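Skindura home-help project – progress report after the open day
August 12, 2018

Hi Kenji,

You asked for something short and readable this time, so I've left the spreadsheet for September and I'm just going to tell you how it went. Really well, mostly! We had 446 people through the Brirkalness building over the day, way more than I'd planned for, and the line for the simulator room went down the stairs and past the coffee stand (which ran out of cups before lunch).

We ran the two-armed robot in simulation on the big screen, in the kitchen room Schumacher built for us over the spring. People could pick a starting spot and then watch from the robot's side while it worked out what to do with its arms. I was nervous about showing a simulated room to folks who'd come hoping for hardware, but they got into it right away. One lady wanted to know who picked the chair.
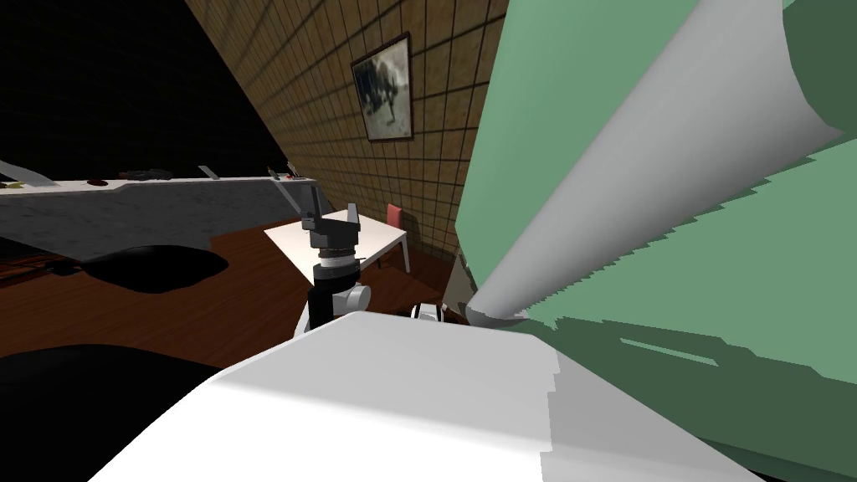

The part that went over best was letting visitors stop a run and ask why the robot had paused. I ended up giving the same little talk about planning two arms at once so many times that I lost my voice – next year I want a second presenter, please. Kids asked the toughest questions by far. A boy of maybe ten asked me if the robot knows where its own elbows are, and I've been thinking about it ever since.

Now the numbers you need. We've logged 2,227 simulated runs since the last report, and 658 of those used the new grasp planner from Prerix. It still gets stuck when both arms want the same bit of space, so that's where the next chunk of the money is going. We also had four crashes on the day itself, all of them the display software and all fixed with a restart.

Spending is on track apart from the rental on the second projector, which I'll send you separately. I still owe you the visitor comment cards too. They're in a shoebox on my desk and I'll get them typed up before our September call.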